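How do I get the smell and the gray marks out of a wooden cutting board?
Asked by Maham Kazmi in Kitchen and Cleaning

I have a plain wooden board that I use for almost everything. Onions and garlic mostly, fruit in the mornings. In the last couple of months it has started to smell of onion even after I wash it, and my daughter says her apple tastes like dinner. There are also some gray patches near one end where it used to lean against the wall behind the sink.

I wash it with dish soap and hot water and let it dry in the rack. It has never been in the dishwasher. I tried baking soda once and it helped for a day or so. My sister told me to soak it overnight in vinegar but that sounds like a lot of water for a piece of wood.
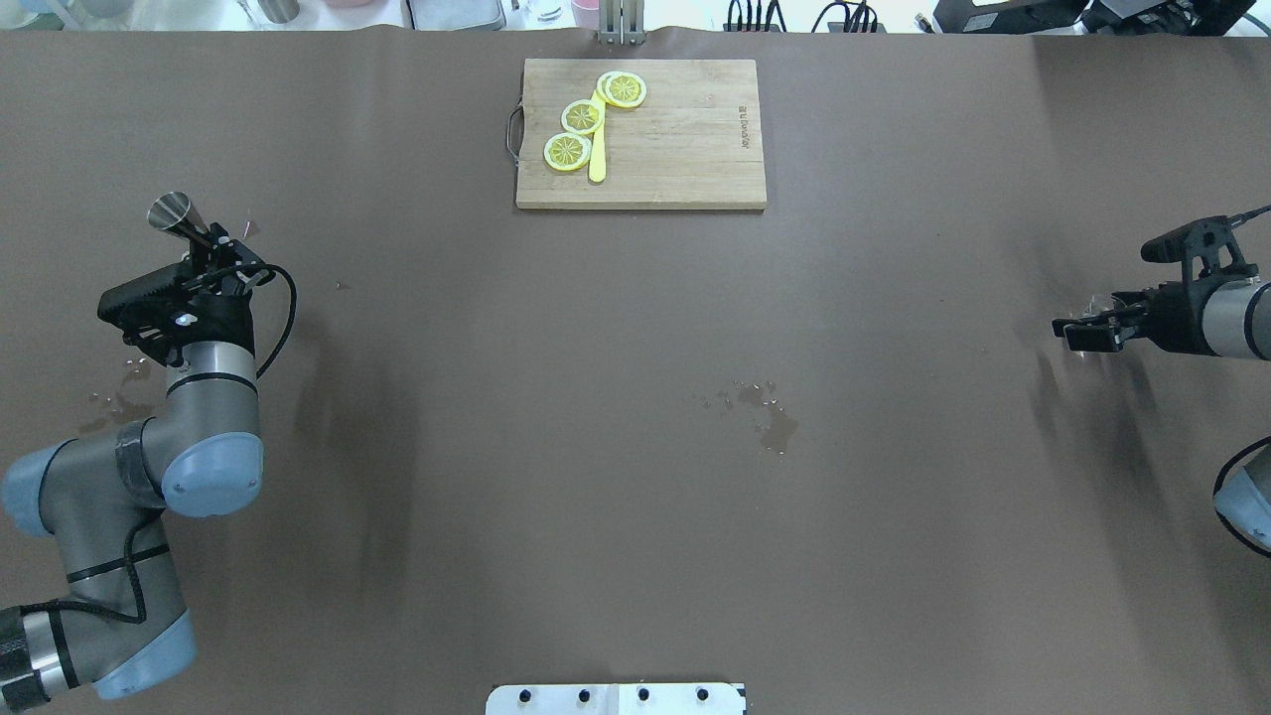 Can I save it or should I buy another one? I paid 15 dollars for it, so it wouldn't be a tragedy, but I like the size. Also, what oil do people use? I have olive oil and sunflower oil in the house and would prefer not to buy something special.

3 replies

Horácio Nogueira
Don't soak it. Your instinct is right about that. Wood that sits in water swells, and when it dries it can warp or open up at the glue lines. I lost a good board that way.

For the smell, do this:
Wet the board lightly and cover the surface with coarse salt.
Rub it in with half a lemon, cut side down, squeezing as you go. Work along the grain.
Leave it for 15 minutes.
Scrape off the gray slush, rinse quickly under warm water and wipe with a towel.
Stand it on its edge with air on both sides until the next day.

You may need to do it twice. Do both faces, even if you only cut on one. Onion juice gets into the edges as well and people forget those.

The gray patches are a separate problem. If they are only discoloration from water they will mostly sand out. Start with 90 grit if the surface is rough, then go finer until it feels smooth to the hand. Sand with the grain and wear a mask. If the patches are soft when you press a fingernail in, or they look fuzzy or black, throw the board out.

As for oil, neither of the two you have. Cooking oils go rancid in the wood after a while and then you have a new smell on top of the old one. Use food grade mineral oil from the drugstore. One small bottle lasts me more than a year. Put on a generous coat, leave it overnight, wipe off what hasn't gone in. Repeat the next night if the wood still looks dry. After that once a month is plenty, or whenever water stops beading on it.

Wenjie Su
I just use Fekex spray on mine and it's fine. Smells like oranges for a bit. Not sure if it's meant for wood but I've had the board for years.

Also get a second board for onions. Problem solved.

Nuno Meireles
I would check the label before putting any kitchen spray on bare wood you eat from. Some of those say to rinse thoroughly, and you can't rinse what has already soaked in.

The second board is good advice, though. We have done it that way since we moved - one for onion, garlic and chili, one for fruit and bread. I put a small notch in the edge of the onion board so I can tell them apart when they are stacked. Raw meat goes on a plastic one that can go through the dishwasher.
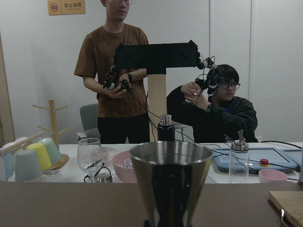
Two things to add to what Horácio wrote. The first is that the drying matters more than the washing. If the board goes flat on the counter while it's damp, the underside stays wet for hours and that is where the smell starts. Leaning it on a tiled wall is not much better, and it is probably how yours got its gray end. A cheap plate rack with wide slots works. Mine is from a closing-down sale at Jayawardena and it holds three boards.

The second is to let the wood dry completely before you oil it. If you sand and rinse in the evening, wait until the following night. Oiling damp wood leaves it sticky and blotchy, and then you have to sand again.

If there is still a smell after two rounds of salt and lemon, try a paste of baking soda and a little water and leave it on for an hour. You said it only helped for a day, but I suspect you wiped it straight off. Don't mix it with the lemon, they cancel each other out and all you get is foam.

Maham Kazmi
Thank you all. I pressed on the patches and they are hard, so I'll try sanding. I did the salt this morning and it already smells better, on the top side anyway. I'm going to pick up mineral oil tomorrow and find somewhere other than the wall to keep it.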